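Drucken | Als E-Mail senden
Suchbegriff eingeben Suchen
Lesezeit: 4 Minuten

Plattner Verlag bringt Roman "Clidumwood" als Hörbuch heraus

Clamcombe, Mo., 27. Mai. Der Plattner Verlag veröffentlicht im Dezember den Fantasyroman "Clidumwood" als ungekürztes Hörbuch. Das Buch ist der erste Band einer Reihe, die auf vier Bände geplant ist. Die gedruckte Ausgabe hat 400 Seiten und ist weiterhin im Buchhandel erhältlich.

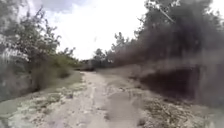
Unbefestigter Weg zwischen Bäumen und Sträuchern

Pressekontakt: Radymyr Chornovol, Leiter Presse und Hörbuch

Die Geschichte handelt von der jungen Kartenzeichnerin Ilka, welche in die Stadt ihrer Großmutter zurückkehrt und dort ein Testament in einer fremden Schrift findet. Für die Aufnahme wurde der Text in 54 Kapitel geteilt. Die Kapitel sind kurz gehalten, damit man sie auch auf dem Weg zur Arbeit gut hören kann.

Bei einer Leserumfrage des Verlages haben 1.864 Personen mitgemacht. Die meisten von ihnen haben sich für diesen Titel eine Hörfassung gewünscht. Über diesen Wunsch haben wir uns sehr gefreut.

Das Hörbuch erscheint zum Download bei unserem Partner Gruvomeo. Eine Ausgabe auf CD ist zurzeit nicht vorgesehen. Rezensionsexemplare können Redaktionen und Buchblogs ab sofort bei der Pressestelle in Clamcombe anfordern.

Drucken | Als E-Mail senden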